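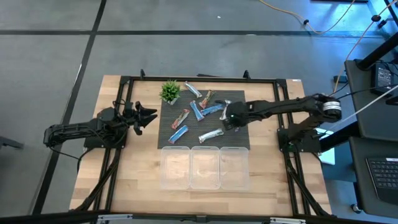 7 October 2022, Drarkus bench, snack sorting

Bars on the ribbed mat, three clear bins below it, plant left on the corner of the mat. Left gripper open and empty, right one over the right part of the mat, before the first attempt.

The team wants to write "80 percent" on the poster. I don't buy it yet. That number comes from 36 tries, all with the bars laid out neatly by the same person who wrote the code. Leokadia Zieliński scattered them at odd angles today and we got 6 good drops before the left arm started hesitating over the plant side. Could be the leaves. Could be the wrappers, the silvery ones worry me more. I'd want to see it with the plant moved before anyone blames the plant.

Also, who decided a bar hanging over the rim of a bin is a success? Write the rule down first, then run.

To do:
Redo the count, over 100 tries, layout picked by someone outside the team
Log left and right arm separately
Ask Zaltinis club how they score a dropped bar
Leave "sorts by flavor" off the poster. It sorts by color, badly, and the two blues still get mixed up

Poster text can wait till January.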